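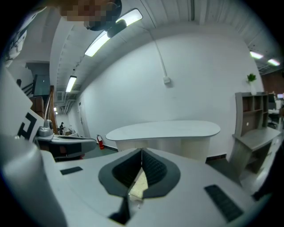 Morin College opens its second residence hall

Students began moving into Boldale Hall on 29th August, a little later than planned after the elevator inspection ran over. The building has 500 beds on six floors and stands on the east side of campus, behind the old gym. With Fivberg House already full, it brings the number of students living at the college to 967.

Most rooms in Boldale are doubles. Sixty singles on the top floor are set aside for graduate students and for anyone with a medical need. Each floor has two kitchens and a study room that stays open all night. Laundry is in the basement and is paid for with the campus card.

Torben Voß, who runs the housing office, asks students still on the waiting list to keep their phone numbers up to date. Rooms given up in the first three weeks are offered in list order, and an offer is held for two days. Students who turn one down stay on the list but move to the end of it.

Rent is the same as at Fivberg House and is billed once a semester. Students on a full grant are not charged the deposit. Anyone who has already paid it should take the receipt to the cashier's window in the main building, where refunds are taking about two weeks.

The dining room on the ground floor serves breakfast and dinner. Lunch will be added in January, when the second kitchen crew starts. Until then the main cafeteria is the closest place for a midday meal, and the Boldale meal plan is accepted there.

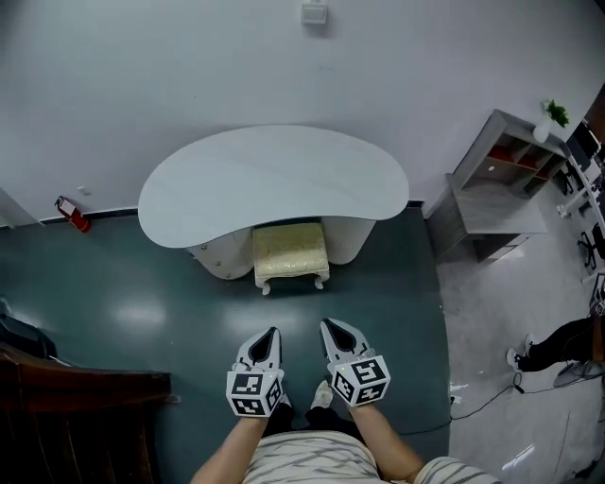 Library hours and the new bus stop

The library now closes at midnight during the semester and at 8 p.m. on holidays. Araceli Quintero at the front desk is taking names for study carrels on the third floor. Carrels are given out by the month and can be renewed once.

The number 639 bus has a new stop across from Boldale Hall. The old stop by the north gate stays in use for morning trips only. Student passes are sold at the bookstore, and last year's passes are good until the end of September.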